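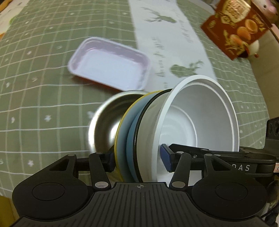

Storing mixed bowls: one stack or two?

Kitchen & Pantry > Storage and Organizing

plumgate
Posts: 80
16 December 2018

We moved into a smaller place in October and I lost most of my cabinet space. The shelf I have left for bowls is 16 inches wide and it also has to hold the colander. So all the everyday bowls have ended up nested in one stack: a white one, one with a black rim, a slate blue one, one with a yellow rim that's sort of teal on the outside, and a stainless steel one. None of them came as a set.

It saves a lot of room. But the one I want is never the one on top, so the whole lot comes out onto the table every time I cook. The steel one also won't sit tight with the others and slides around when the stack is tipped.

Do you keep odd bowls in one stack or split them up? I don't want to buy a cabinet.

rowhouse_17
Posts: 2860

Split them. Steel goes with the mixing bowls and pans, the rest go together. I did one big stack for years and chipped two rims pulling bowls out from the bottom. Two short stacks take up more shelf but you can get at everything with one hand.

If the colander is the problem, hang the colander.

tansy

I'd keep the one stack. Put it in the order you use them, not in size order, as long as they still nest. If two of them are close to the same size it doesn't matter which goes inside.

The steel one slides because the base is a different shape from the others. Put it at the very bottom or the very top. In the middle it will always be loose.

rowhouse_17

Using order only works if they're nearly the same size. Put a small one under a big one and you have a tower. Plumgate, are they the same size?

plumgate

Close. The white one has a thicker rim than the rest so it looks bigger, but they all fit inside each other one way or another. The steel is a little wider. The colander can't be hung, the wall there is tile and I rent.

dustpan_lid

Get the Drameo shelf riser, the wire one with the folding legs. Bowls underneath, colander on top. I have two and they hold up fine. The feet do mark painted shelves so put something under them.

tansy

A riser only helps if there's height. What's the gap between shelves?

plumgate

Not sure, I'll measure tonight. It's not tall. The colander just about clears.

Mavromatis

Are any of these ceramic? I'd be more worried about that than the order. Steel against a glazed bowl leaves gray marks. They come off with baking soda but it's a chore. I put a paper towel between each one. Coffee filters work too and they fit the curve better.

rowhouse_17

Paper between everyday bowls is too much. You'd be taking it out and putting it back three times a day. For the good dishes, sure.

Mavromatis

I do it every day and it takes no time. You only need it on either side of the steel one anyway.

rowhouse_17

Then take the steel one out of the stack and you need none. That's what I said at the start.

Zorkumton

Ours stay on the counter, next to the stove, upside down on a dish towel. Rims stay clean and the dust stays out. It does use up counter.

One thing on carrying the stack to the table - hold it from two sides, low down, with the widest bowl on the bottom. If you pinch just the top rim the rest can drop out. I lost a good blue one that way. And put a cloth on the table first if it's a hard top.

plumgate

I already have a tablecloth on, green plaid with little white stars or flowers. It's thin, though, so I don't know how much it would save.

Zorkumton

Better than bare wood. A folded towel under it where you set things down helps.

dustpan_lid

Has anyone used the Grumisus plate rack for bowls? The slots look wide enough for shallow ones.

tansy

I had it. Fine for plates and pasta bowls. Anything deep leans over and takes two slots. I gave mine away.

plumgate

Measured. There is room for a low riser but then the colander doesn't fit on top of it, so no riser. I moved the steel bowl in with the saucepans for now and left the others nested, with the yellow rim one on top as it's the one I use for breakfast. The stack feels steadier without the steel. Will see if I miss having it there when I bake.

Mavromatis

Put a filter in the saucepan if it's nonstick. Steel will scratch that too.

plumgate

It's nonstick. I have filters, will do.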